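3. Gathering the examples 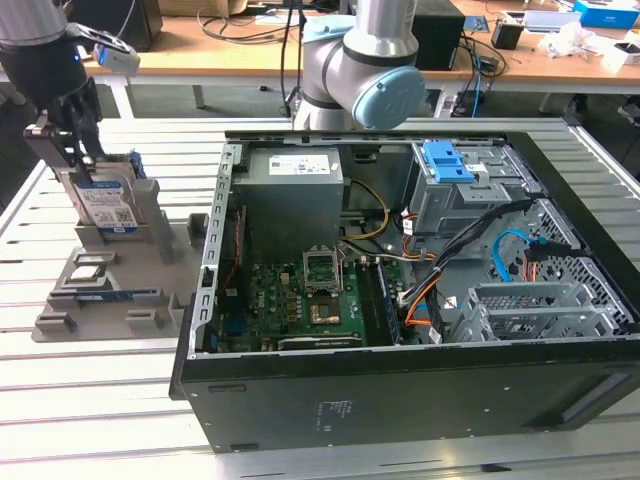

I should say straight away that we threw out our first month of recordings. We had collected them the way everyone told us to, with one tidy routine repeated over and over, and the policy we trained on them fell to bits as soon as a case was turned a few degrees. So what follows is the second go, which we call Katene, and which ran from April until we got sick of the sound of screws.

The task is taking desktop computers apart. Each example covers one part, from the first reach to the moment the part is let go in its slot in the tray (Figure 3). We did try recording whole teardowns in one long take, but a slip near the end spoiled everything before it, and I got very tired of starting again. Short examples are so much kinder to the person at the controls!

We ended up with 1,976 examples from 12 operators. Of these, 901 are hard drives, which is more than I'd have liked - drives are easy to grab and people drifted towards them whenever I wasn't looking. Memory modules were the opposite. They're thin, the clips are fiddly, and two operators flatly refused to do them after lunch.

Between examples we moved the case a little and swapped it for a different model when we had one to hand. Loose cables stayed wherever they fell. I was tempted to tie them back, but the machines that come in from Braveseo, our recycling partner, never arrive neat, and I wanted the policy to see that mess early on.

Every example was then watched back by someone who hadn't recorded it, using our labelling tool Plorar. We dropped 97 at this stage, mostly for drives set down crooked in the tray, and they aren't in the total given earlier. Fumbles that the operator put right were kept in, and Section 4 looks at whether that helped.

Figure 3. The disassembly workspace, with an open tower on its side and a hard drive at the parts tray.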